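Repainting a steel bin, primer or straight enamel? 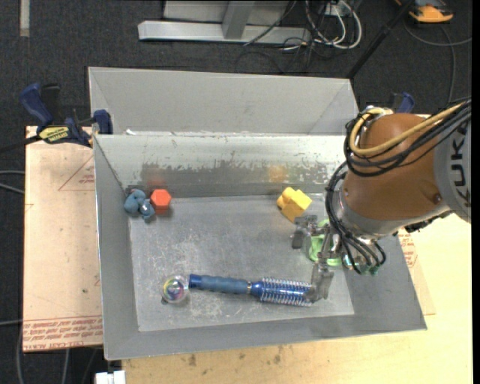 Two gray metal bins, seen from above

rustbelt_ron
2024-03-22
I have an old steel parts bin from the Garar auction in Asgate. Light rust inside, old paint mostly holding. I plan to sand with 80 grit and brush on gray enamel. Do I need primer?

mkt_lane
Yes. Enamel on bare steel lifts within a year. Sand the rust with 80, go over everything with 200, wipe it down, prime, then paint.

halfton
I disagree. I did nine of these with Restholm direct-to-metal and no primer. They sit in a dry shop and look fine.

mkt_lane
Dry shop is the difference. Mine are outside under a lean-to and the corners went first.

rustbelt_ron
Mine will be in the garage — unheated, gets damp in July.

halfton
Then prime the corners and the rim at least. I still wouldn't bother with the flat walls if the old paint is tight.

pete_o_shed
Do the whole thing. Spot priming shows through gray. Also check the seams for old caulk, paint won't stick to it.

rustbelt_ron
Found caulk along one seam. Scraping it out tonight, then primer all over. Thanks.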